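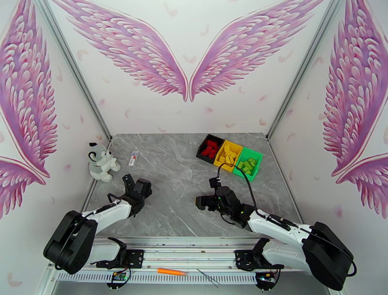

Nidia Huanca wrote:
> Both arms on the same supply is your problem I think. When the right one
> lifts, the left one sags, seen it on mine. Split them before you touch
> the code again. Also which wrist are you logging??

4 comments · 2 min read

Nidia, ok, split them last night. Second supply came out of the Plesidari box, nothing fancy. Sag is a lot better, not gone. Logging the right wrist only, left one still throws garbage on startup and I havent chased it.

Where it stands:
- clamps are on the front rail, both tight now
- blocks sorted by color into the bins by hand, red yellow green. Arms dont do any sorting yet!!
- cable on the right arm still goes up and over the bins. Hate it. Needs a clip near the base, or a shorter cable

Jhonatan asked about the boards. Yes they still hang under the clamp brackets. Brackets for those are on the list, printer at the shop is busy till September.

Left gripper next. I want it to pick up the plush dog without squashing it, so grip limit down to 50 and creep up from there. If anyone has numbers for soft stuff pls send, Mancuso's page only covers hard parts.

Log file is 1256 lines, wont paste teh whole thing. Ask and I'll mail it.

Sheyla

Shares: 2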